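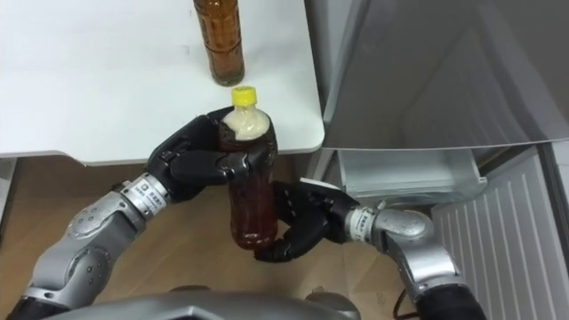 Week three of the two-armed build in the shared workshop at Kenham. Posting notes as I go so I can find them later.

The job we picked is moving drinks between a table and a fridge drawer. Costel Jurić wrote the first version of the motion code in March and I've been changing it ever since.

Bottles full of tea are harder than empty ones. The liquid shifts when the arm stops, so the wrist sees a load that keeps changing for a moment. I lowered the acceleration limit and added a pause of 160 ms before any release.

Finger torque was the other problem. Too little and the bottle slides down through the grip. Too much and thin plastic buckles. I'm using one setting for the upper hand and a lower one for the hand underneath.

Amra Popescu rewired the left elbow last night. The old connector dropped out 4 times in one session. Same cable, new strain relief, no dropouts so far.

Logging is at 19 values per time step now. Radka wants more. The disk does not. 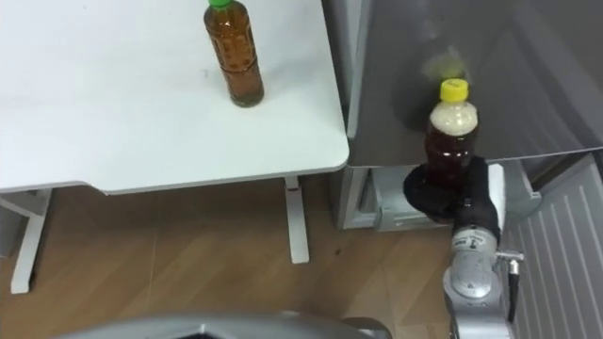

Does it need both arms for one bottle?

One arm can carry a bottle once the grip is set. I use two when I want to shift the hold higher or lower, because regrasping in the air with a single hand is not something I've got working.

The fridge drawer is fussier than the table. There's less clearance on each side, and the knuckles stick out past the bottle. I moved the approach point up and let the arm come down slower.

Next on the list: a softer pad for the thumb, and a proper stop for the shoulder joint. Mirjana Georgiou has a printed part for the stop that should fit after some filing.

Will post the grip settings once I've run them on a few more bottle shapes.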